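Second arm: not before the sums are done

Members will have seen the quote from Jomex for a second benchtop arm, and a good many of you have asked why we haven't signed it. The short answer is that the price on the front page leaves out most of what we'd be paying for. Service cover is extra, so is the training day, and the Rurnex software licence goes up after 18 months. Nathalie Simard went through the small print on Saturday and came back with 6 items that weren't in the total. 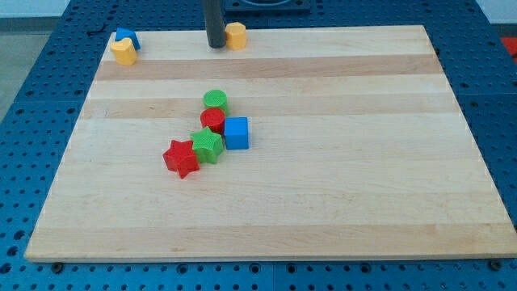 Then there is the matter of use. The log shows 245 hours on the present arm since March, and 32 of those were spent waiting for somebody to reset it. I'd want that sorted out before we buy another one to wait for. The salesman talks about doubling our output – he hasn't asked what our output is.

Pusley have offered a trial on loan, with carriage at our expense. We've asked for that in writing, along with a price for spares. Anyone who wants bench time in the meantime should put their name on the sheet as usual.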